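Equipment Review: Kingi Three-Finger Gripper Kit
Sala Shared Workshop, Nov 23, 2021 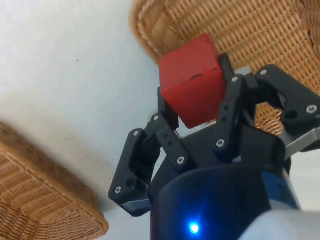
The workshop purchased the Kingi kit from Zustetti to replace a two-jaw gripper that members had outgrown. It was assembled on site and mounted on the shared Serora arm. The kit was then made available for member projects over a period of 26 days, and the comments below draw on the bench log for that period.

Assembly took two members 7 hours. The printed instructions are clear up to the finger linkages, where the left and right parts are easily confused. We recommend laying out all three fingers before any screw is tightened. The hex screws supplied were of good quality. The spare holes in the black plates are useful for changing the reach of a finger, although the manual gives them only one short paragraph.

The standard exercise was to pick up a wooden block and place it in a wicker basket. The log records 1,148 attempts, with 11 drops. Blocks with worn corners often settled at an angle between the pads, and members should allow extra clearance over the basket rim. Thin, flat objects gave much poorer results and were removed from the exercise.

The blue light on the base remains lit whenever power is connected and does not report faults. A separate status light would be welcome.

The kit is approved for general use by members who have completed the arm induction. Pads should be checked before each session, and any loose screw entered in the bench log. Replacement pads are kept in the drawer under the Serora controller.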